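Birurcombe Community Board > Local news and planning > Old Kasetgate library – what now?

sevim_s
14 September 2026
Has everyone seen the notice on the old Kasetgate library? It's gone up on the side door, so you'd miss it if you only walk past the front. The council wants to keep the building (hooray!) and let it to Skunda, the adult learning people, on a long lease. I'd half expected flats, so I'm pleased, but the reading room gets split in two and I'm less pleased about that. I learned to read English in that room.
Sevim Sezer

gullwing
Pleased it isn't coming down. 103 years old and the roof is in better nick than mine. Splitting the reading room is a daft idea though – the ceiling is the whole point of it.

martin_toprak_rd
Sorry, going to disagree. A ceiling doesn't teach anyone anything. My sister did her maths with Skunda in a portable cabin with a bucket in the corner. If they need two classrooms, give them two classrooms.

sevim_s
Fair point about the cabin, Martin! I'm not against classrooms. I just wondered why they can't use the two rooms upstairs, which were only ever full of old newspapers. I've been stewing over this at the kitchen table all afternoon instead of getting tea on.
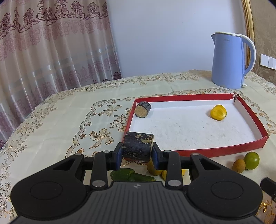 Dark wooden cylinder, a bit chipped

gullwing
Upstairs has no lift, that's why. It says so on page 2 of the application. They'd have to put one in, and the stairwell is listed along with everything else.

pollyanna_b
Does anybody know what the petition got to in the end? I signed it outside the baker's and never heard another word.

sevim_s
1084 on paper, and then the online one on top, which I never saw a final number for. Nearly all of the paper ones were from this side of the river. I took a clipboard down Toprak Road myself and only had one door shut on me (not yours, Martin, I don't think?).

martin_toprak_rd
Not mine, I signed it. I wanted the building kept. I just don't want it kept like a museum.

sevim_s
Well then we agree on more than I thought. What bothers me is the partition going right up to the plaster. The drawings show it fixed at the top, and I'd be much happier with a glass one that stops short – you'd still have two rooms and you could take it out again later on.
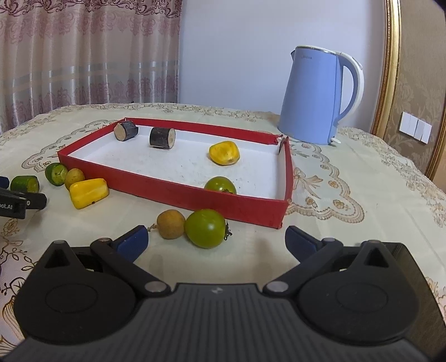
The other thing is the books. There were 4000 left in the basement when it shut and I can't find a word about them in the application. If they've gone to another branch, fine, but I'd like somebody to say so.

pollyanna_b
The local history ones went to the main library, I've used them there. No idea about the rest.

gullwing
A glass partition would be noisy as anything. Two classes going at once, you'd hear every word of next door's French.

martin_toprak_rd
Agree with gullwing for once. Proper wall or don't bother.

sevim_s
Hmm, I hadn't thought about the noise. I'll still put the glass idea in my comment and let them tell me it's rubbish. Comments are open until the end of September, and you can do it on paper at the council desk if the website plays up like it did for me.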